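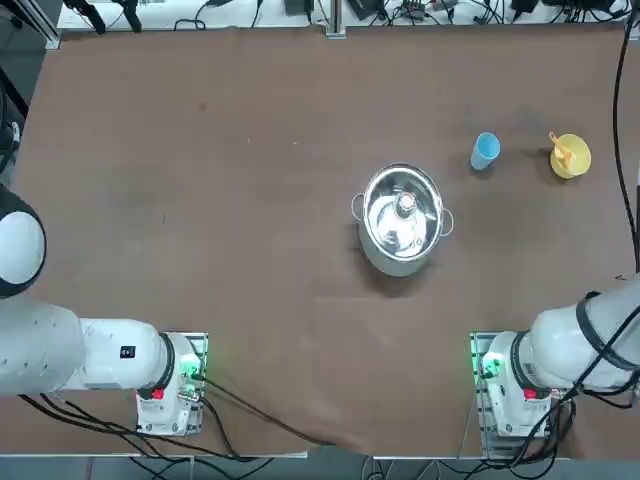 One tenant's comment, passed on to us by a property manager, was that a furnished apartment should come with a pot big enough for pasta and a bowl big enough to put it in, and that hers had come with neither.

Muswood supplies basic kitchen equipment to furnished apartments, student housing and short-stay rentals. We have been in business since 2000. The office and warehouse are in Milham, in the former Biswas print building, and all packing is done there.

What we supply

The catalog lists 146 items. It covers cookware, bowls, cups, plates, utensils, cutlery and storage. It does not cover appliances, linens or glassware. Customers who need those are given the contact details of other suppliers on request.

Most orders are for the Drokum set, which is a fixed list of 87 pieces for a one-bedroom apartment. The list is reviewed every March. Pieces are added or removed according to the replacement orders of the previous year. Garlic presses were removed after several years of almost no replacement orders, and a second cooking pot was added.

Pots are stainless steel. Cups, mixing bowls and spatulas are plastic. Plates are stoneware. Colors for plastic items are not matched within a set unless the customer asks for it at the time of ordering, and matching adds two working days.
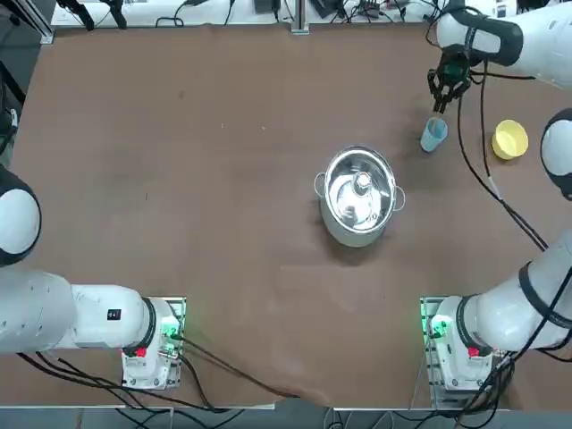
Pot, cup and bowl: stainless steel, light blue, yellow.

How items are selected

A new item is put through a basic check before it is listed. Pots are filled to the marked capacity and weighed, and the handles are loaded. Bowls are checked for rocking on a flat surface. Cups are stacked, left overnight and separated by hand. If a stack cannot be separated without a tool, the cup is not listed.

Dimensions in the catalog are measured by us. They may differ slightly from the figures printed on a manufacturer's label, usually where the manufacturer measures a bowl on the inside of the rim and we measure on the outside. The outside measurement decides whether the bowl fits a cabinet.

Packing

Sets are packed in the order in which they will be put away. Cutlery and utensils go in the top carton, cookware in the bottom one. Small items travel inside larger ones where the shapes allow it. A spatula is laid in a mixing bowl with the handle over the rim, 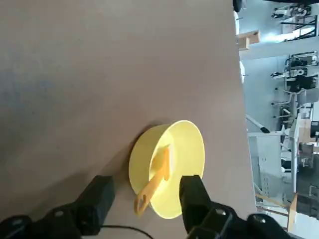 and the bowl is then wrapped with the spatula in place. Long-handled items that would press against a carton wall are packed flat along the base instead. Each carton carries a printed list of its contents on the lid and a second copy inside.

Replacements

Single pieces can be ordered at any time. The minimum order is 9 pieces, which may be mixed. Discontinued items are replaced with the nearest current size, and the substitution is noted on the packing list.

Hours and deliveries

The warehouse is closed on Sunday. Orders received before noon on a working day are packed the same day. Collection from Milham is possible by arrangement, using the loading door at the rear of the building.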